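Zoletti box set delayed again

The reissue of Planau, the double album Zoletti recorded in a Pickering chapel and has been apologising for ever since, will now arrive in April. It was due this month. It was also due last April. 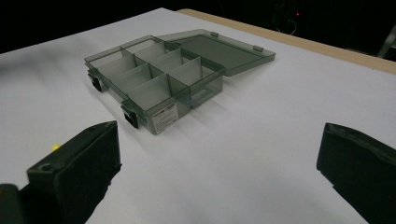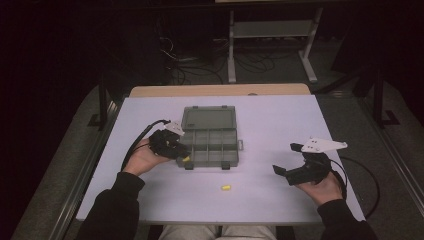
Compartment box, lid open, in both pictures

Issue 297, page 40

Cukotex, the label behind the set, blames the booklet. It runs to 178 pages, a fair number of them given over to the drum sound, and the printers sent it back after finding two different running orders, neither of which matched the records.

Fans who paid in advance will keep their place in the queue and receive a download of the rehearsal tapes. Those who have heard the tapes may prefer the queue.

The music itself is said to be finished. The band have remixed side three, restored the organ solo that was cut from the original pressing and left in the argument that follows it. A single, the shorter of the two versions of "Planau Road", came out on 26/11/2021 and lasts 11 minutes.

A launch concert in Pickering goes ahead as planned, without anything to launch. Tickets are still on sale, and the support act is Zoletti, playing an acoustic set.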